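Ferkberg Reader: Set-up Guide
Section 4: Starting a novel and keeping your place
Updated September, by the Ferkberg support desk

Use this section once the reader is charged and your library card is linked. It covers long fiction only. Short stories and poetry are dealt with in Section 5.

Opening a book

1. From the Shelf, tap the cover once. A second tap opens the blurb, and you will have to go back.
2. Choose Text, Audio or Both. Translated novels from the Salgado list have Text only.
3. Set the type size. Size 4 suits most people. At size 28 a line holds very few words and dialogue becomes hard to follow.
4. Tap Begin. The reader skips the title pages and opens at chapter one.

Note: Introductions to older novels often give away the ending. The reader leaves them until last. To read one first, open Contents and select it by hand.

Interior backdrops

Backdrops appear on the resting screen between chapters. Go to Display, then Resting Screen, then Rooms, and swipe to change.
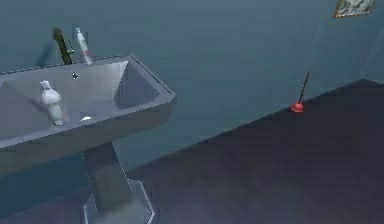
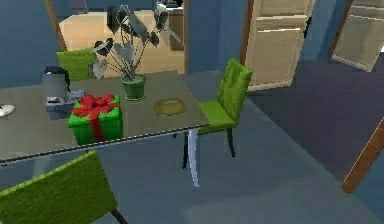 Rooms: the grey sink, and the table with the green gift box.

Keeping your place

5. Press the side button to save your page. A small fold appears in the top corner.
6. To add a note, hold a finger on any word until it darkens, then type. Notes can be up to 260 characters long.
7. To list the people in the story, tap Names. Each entry shows only what you have read so far.

Caution: Names is built from page order. If you jump ahead, later entries will open and cannot be closed again without resetting the book.

8. If you read on 2 devices, close the book on the first before opening it on the second. Otherwise the earlier page is kept.

Resetting a book removes all notes and folds. Copy your notes to Wuvent first if you want to keep them.

Related sections
Section 3: Linking a library card
Section 5: Stories and poems
Section 7: Reading groups
Sending notes to Wuvent

Ferkberg Reader Support, Prandosby | Contact us | Copyright Ferkberg | Back to top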